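The basket by the door: Sharon Mutiso on sorting other people's odds and ends

Sharon Mutiso keeps her diary in pencil and her appointments short. Two hours at a time is enough for most people, she says, and after that they start keeping things out of tiredness. She has been helping households sort their kitchens and hallways for six years, under the name Sinder, and when we met in March 2025 she had just come from a flat where the owner had 200 food tubs and could find a matching lid for very few of them.

"Lids are where I start," she said. "People think they will want to start with the big cupboard. I ask them to bring me every lid in the house and put them in one basket. Then we go and look for what each one belongs to."

The basket matters less than people expect. She likes a rectangular one because it sits square on a shelf, and she likes a handle at each end so it can be pulled out with one hand. She will not use anything with a lid of its own. Woven ones are her usual choice for rooms where guests will see them, and plain plastic for under the sink. The first thing to go in should be something bright, so that the owner sees at once that the basket is in use and does not fill it with post.

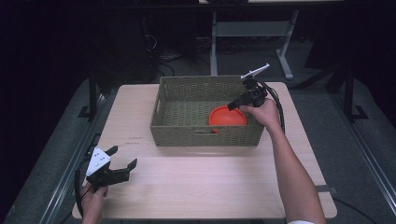
Quách, a former client, disagrees about that last point and told me so by telephone. His view is that a basket left out on a table gets filled with post whatever colour the first thing is, and that the only cure is to keep it in a cupboard and shut the door. He did say that he still has his, and that it holds lids and nothing else.

Mutiso laughed when I passed this on. She remembers the job well. It took two visits, and most of the first was spent on a drawer of takeaway tubs that he had been meaning to wash properly.

"He's right that a table is a bad place for it in the long run," she said. "But on the day, I want it on a table. You need to be able to see into it. If it's on the floor you're bending down every time and you stop looking at what you're putting in."

Her rule for the lids themselves is simple. If the tub or jar turns up before the end of the visit, the pair goes back into the kitchen. If it doesn't, the lid stays in the basket until the end of the month and then it goes out. She allows one exception, for round lids big enough to sit over a bowl, and those she will let a client keep without a partner.

I asked whether a woven basket was really suitable for kitchen things, as crumbs must get into it.

"They do," she said. "You turn it over outside and knock the bottom. Once or twice a year I go over mine with a soft brush, along the rows, and then the corners."

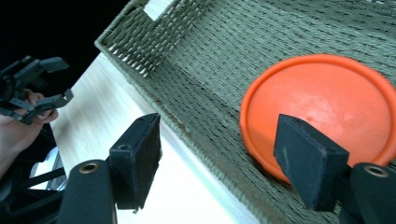 She is less patient about dust on top of things. A basket on an open shelf needs emptying now and then even if nothing in it has been touched, and she puts this in the written notes she leaves behind. The notes run to a single page. She used to leave four, until a client in May of the year before last admitted she had used them to line a drawer.

Wear is another matter. The handles go first on any woven basket, in her experience, because people lift by one end with the whole weight hanging from it. A loose strand can be tucked back in with a blunt needle and held with a dab of clear glue. She has one basket, bought from a shop called Wandar that has since closed, which she has mended this way so many times that one of its handles is mostly glue.

She does not sell baskets and does not take a cut from anyone who does. A firm called Biltard once offered her 100 storage boxes to give away with her name on them. She turned them down — they were too deep, she said, and anything deep ends up with a bottom layer that is never seen again.

What she looks for in depth is easily checked. Put your hand flat on the floor of the basket and see whether the rim comes above your elbow. If it does, find a shallower one. She also checks that it stands level, and that it can be slid to the back of a table without catching on the wood. 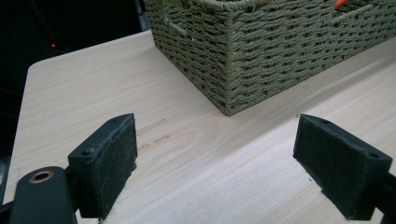 What she charges, and what to have ready

A first visit costs £200, and a whole kitchen over several visits comes to £600 for most homes. She asks clients to clear one table before she arrives and to leave the cupboards exactly as they are. Bin bags are welcome. New storage is not, and she would like people to hold off buying any until she has been.

"They've usually got something in the house already," she said. "It'll be in the loft with blankets in it."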